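How Software Learns to Fold a Shirt
Reading time: 2 minutes
11/09/2020 - By Niamh Geraghty
Category: Robots and Code

A robot has no idea what a shirt is. To its computer, a camera picture is a grid of numbers, and each number says how bright or what color one tiny dot is. The part of the software that turns those numbers into useful facts is called perception. "There is cloth at this spot" is a useful fact. So is "this is the collar."

Cloth is hard for perception. A toy block keeps its shape when you move it. A shirt can bend in thousands of ways, and one part often hides another.

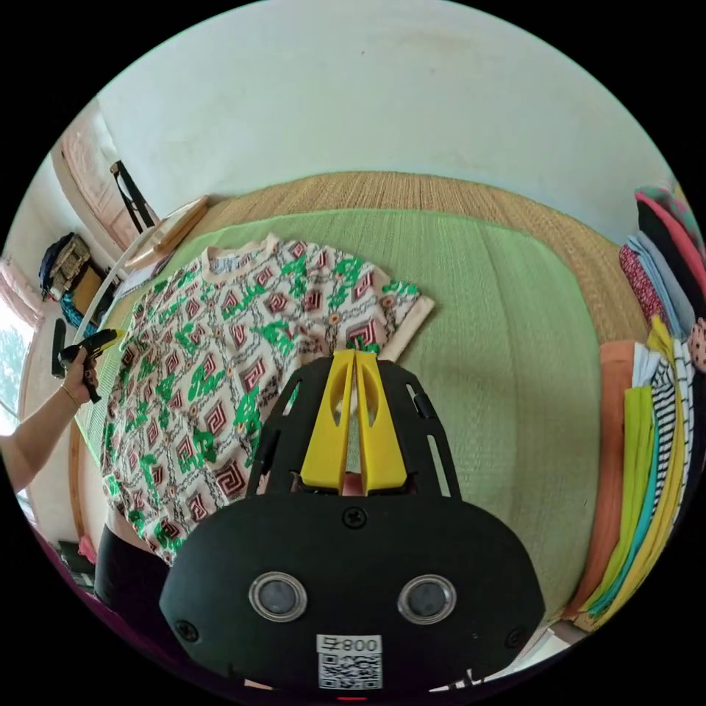 Software can learn to fold from people. A person does the job with hand-held grippers, and the computer stores what the cameras record and how the grippers move. One recording of one job is called a demonstration. The program must learn which details matter. A T-shirt with red and maroon diamonds and bright green shapes has many lines inside its pattern, and none of them is the edge of the cloth. The plain cream collar is a better clue, as it shows which end is the top. The two yellow fingers have to meet the cloth at a real edge - a line in the pattern is no use to them.

At Skolent, the folding program was trained on 2,964 demonstrations. Another 61 were kept back as a test. The program never sees the test set while it is learning, so it cannot simply remember the answers.

After perception comes planning. The planner picks the next move, such as "grip the left sleeve." Then control takes over. Control software sends small commands to the motors many times each second, checks where the fingers are, and corrects them.

If the shirt slips, the whole loop runs again: look, plan, move.

Word list
Perception: turning camera numbers into facts.
Planning: choosing the next move.
Control: making the motors carry it out.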